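Demand response at the small end of the grid: questions for Kamol Ongart

Kamol Ongart runs load control at Buvness, the distribution utility that serves Ridmont and the valley towns east of it. Before that he spent several years in protection engineering, setting relays. His present job is to switch off water heaters and electric baseboard circuits during winter peaks, for customers who have agreed to it, and to turn them back on without causing a second peak. We spoke in September, before the heating season, in an office above the Ridmont substation yard.

The program has 438 enrolled homes. Ongart describes that as a working size. "With a few dozen homes you're looking at individual behavior. One family takes a late shower and it shows in your data. At 438 the curve is smooth enough that I can forecast it and give the control room a number they will use."

The number he gives them is in kilowatts available at a stated hour, with an outdoor temperature attached. He will not quote it without the temperature. Baseboard heat at a mild forty-five degrees offers very little to shed, he says, and the same homes on a hard January morning offer a great deal, though for less time.

Events are called by the control room and last up to 40 minutes. The limit came out of the tariff filing. Ongart had asked for longer on water heaters and shorter on space heat, and got a single figure for both. "It's a compromise. A tank in decent shape doesn't notice 40 minutes. A corner bedroom with two outside walls does."

Homes are divided into 3 groups, and the groups are cycled so that the same customers are not always first. Assignment is by feeder, then by meter number. An earlier scheme based on house age was dropped when the records proved unreliable for anything built before the utility changed billing systems.

Comfort complaints are logged against the group and the event. Most concern the bedroom problem. The enrollment packet tells people what to expect in a cold snap and suggests closing interior doors and keeping a warm layer within reach in the evening. Ongart would prefer to fix the worst rooms with a setback limit, so that the switch releases early when the room falls below a fixed temperature. That needs a sensor in the room, and the present switches have none.
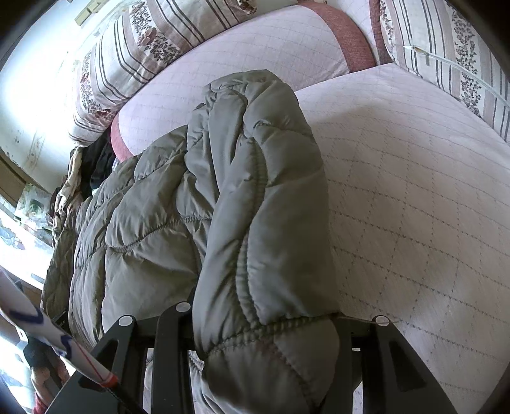 Restoring the load

Much of our conversation was about what happens after an event ends. When a block of water heaters comes back together, every tank that has cooled below its setpoint calls for heat at once. Engineers call it rebound, or cold load pickup in the more severe case after an outage.

"People ask how many kilowatts you shed," Ongart said. "I want to know what the feeder looked like in the half hour after. If you moved the peak and made it taller, you did damage and paid customers an incentive for it."

Buvness handles this with a random delay stored in each switch. On release, the switch waits out its own interval before closing the relay. The intervals were originally drawn again for every event. They are now fixed per device, after Albane Hamel, the metering analyst on the program, found that she could not tell a failed switch from one that had drawn a long delay.

Hamel joined us for this part. "With a fixed delay I know when each home should come back," she said. "If the interval data is still flat well after that, I open a ticket. Before, I was guessing, and field crews were driving out to switches that were fine."

The switches are made by Chauvin and report through the meter network. Messages to the far end of the valley pass through several meters on the way, and acknowledgments are sometimes lost. The head-end software, Imivholm, repeats an unacknowledged command 3 times and then marks the device as unknown. Hamel counts unknown devices as not responding when she reports results, even though the meter data often shows that they did respond. Ongart supports that. He would sooner report low and be asked why.

What comes next

The utility has not decided whether to add vehicle chargers. Ongart is cautious. A charger is a large load, and it is easy to switch, but its owner may be away, or the car may already be full. "I'd be forecasting habits, and I don't have a season of data on them." He wants one winter of metering with no control at all before any charger is counted as capacity.

Room sensors come first on his list. Hamel's first item is shorter meter intervals on the enrolled homes – the present ones, she said, are too coarse to show the start of a rebound. Both requests are in the budget draft.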